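prasamska-transit-ads README

Records of ad placements on city buses and at bus shelters in Prasamska, plus the rule each one was checked against. Last edit 4 March 2021.
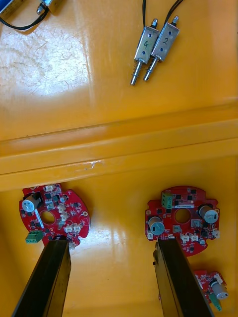
What's in here

placements.csv - 2063 rows, one per ad per vehicle or shelter
rules.csv - 14 rows, the council ad rules as worded in September, with the later amendments in the last column
shelters.csv - 192 shelters, stop code and nearest school
notes/ - scans of the contract letters, not all readable

Columns in placements.csv

ad_id, site_type (bus / shelter), site_code, category, start_week, end_week, rule_id, status

category is one of food, alcohol, gambling, retail, public, other. Fast food and soda both go under food. Supermarket ads are retail unless the ad shows one product only, then whatever that product is. Zonasell ads are a mess, they switch between retail and food week to week. Don't trust those.

status: ok, breach, unclear. "unclear" = two of us read the rule differntly and we left it.

Known problems

- Leone line buses were renumbered partway through. Old codes kept, mapping in notes/leone_codes.txt
- almost 360 rows have no end_week. Blank means unknown, NOT still running
- Plakine depot never sent its list, so nothing from there
- distance to school is straight line, not walking
- some duplicate ad_ids where a wrap covers both sides of the bus. to fix

Use

Free to reuse, say where you got it. Please dont quote breach totals without the unclear ones next to them. Corrections by pull request, one site per request, with the stop code in the title.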